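Caballete de estudio Tesar 114

Caballetes de taller / Madera / Fabricado en Tranelstead

Ref. Tesar 114 - Disponible en haya natural y en haya teñida nogal

Quien haya pintado en un caballete que baila sabe lo que cansa. Cargas el pincel, apoyas la mano y el lienzo se va hacia atrás lo justo para que la línea salga torcida. El Tesar 114 es el caballete que más nos gusta montar en la tienda, porque una vez apretados los mandos se queda quieto de verdad, también con bastidores grandes y con gente que pinta con el brazo entero.

Lo fabrica el taller Wieser, en Tranelstead, un taller pequeño que empezó haciendo marcos y pasó a los caballetes cuando sus propios clientes se los pedían. Se nota de dónde vienen: los cantos están lijados a mano, las ranuras corren suaves y no hay ni una grapa en todo el mueble. Todo va con espiga, cola y tornillería que se puede cambiar con una llave corriente.

El número del nombre es la altura máxima del lienzo en centímetros con el mástil recogido. Con el mástil extendido admite formatos bastante mayores, y ahí es donde el Tesar se gana el sitio en el estudio: la pinza superior sube y baja por una guía central y muerde el bastidor sin marcarlo, incluso los de canto fino.

La base

Es una base en H, con travesaño trasero y 4 ruedas, 2 de ellas con freno. Las ruedas son de goma blanda y no dejan rastro en la tarima. Si trabajas siempre en el mismo rincón puedes quitarlas y poner los tacos que vienen en la bolsita de accesorios. Nosotros preferimos dejarlas, porque a media tarde la luz cambia y es una maravilla poder girar el cuadro con una mano - sobre todo si todavía está fresco y no te apetece tocarlo.

La bandeja

La bandeja inferior es ancha, con un reborde delantero que evita que rueden los tubos. Caben la paleta, los trapos y un par de tarros sin tener que hacer equilibrios. Sube y baja con una manivela lateral que puede montarse a la derecha o a la izquierda, un detalle que los zurdos agradecen muchísimo y que vemos en muy pocos modelos de este precio. El mecanismo es de cremallera, con un trinquete que suena al pasar cada diente. A algunos les molesta el ruido. A nosotros nos encanta, pero avisados quedáis.

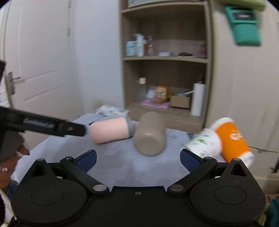 Debajo hay un segundo estante, más estrecho, pensado para lo que se usa de vez en cuando: el barniz, la espátula grande, el cuaderno. Se puede retirar soltando dos palomillas si necesitas el hueco para las rodillas cuando pintas sentado.

Inclinación

El mástil se inclina hacia atrás hasta quedar casi horizontal, así que sirve también para acuarela, para veladuras muy líquidas y para técnica mixta con collage, cuando hay que dejar que las piezas se peguen sin que resbalen. Hacia delante se inclina 20 grados. Esa posición la usan mucho los que pintan al pastel, porque el polvo cae al suelo en vez de ensuciar la parte baja del dibujo, y también va bien para evitar brillos cuando se trabaja con luz cenital.

Si vienes de un caballete de campo, el cambio al principio despista. El Tesar pesa, ocupa y no se pliega del todo. Para salir a pintar al aire libre no vale, y para un piso en el que haya que recogerlo cada noche tampoco lo recomendaríamos: mirad mejor los trípodes de sobremesa. En cambio, si tenéis un sitio fijo, por pequeño que sea, es un mueble para muchos años.

Montaje

Llega en una caja plana, con las instrucciones en español y la llave incluida. Conviene montarlo entre dos personas, más que nada para presentar el mástil en la base. Un consejo: no aprietes del todo ningún tornillo hasta que esté de pie y compruebes que las ruedas apoyan por igual. Pasadas las primeras semanas la madera asienta un poco y hay que repasar los mandos.

Cuidado de la madera

El haya natural viene solo con una mano de aceite. Se mancha de pintura, claro, y a nosotros nos parece que así gana. Quien lo quiera limpio puede darle otra mano al recibirlo y repetir cada cierto tiempo, siempre con poco producto y dejando secar bien antes de volver a colocar el lienzo. La versión nogal lleva tinte al agua y barniz mate, y se limpia con un paño apenas húmedo. Nada de disolvente sobre el barniz, que lo deja blanquecino.

La cremallera no necesita grasa. Si se endurece la manivela suele ser óleo seco entre los dientes, y sale con un cepillo viejo.

Repuestos y accesorios

Wieser sirve por separado la pinza superior, la manivela, los mandos y el juego de ruedas. También hay un brazo lateral para lámpara y un suplemento de bandeja doble para quien trabaje con dos bastidores a la vez, por ejemplo en dípticos - es el accesorio que más curiosidad despierta y funciona de lujo. Las piezas son compatibles con los Tesar anteriores, excepto el mástil, que desde el último cambio de modelo es algo más grueso.

Dónde probarlo

Tenemos uno montado en la tienda de Stultville, junto a los bastidores. Traed vuestro propio lienzo si queréis, y probadlo con el tamaño que usáis en casa, que es como se decide mejor. La versión nogal se sirve bajo pedido y la siguiente remesa del taller llega en junio.

Envío a domicilio en caja reforzada. Para recogida en tienda, calculad un maletero con los asientos abatidos.

Ficha actualizada el 5 de mayo de 2018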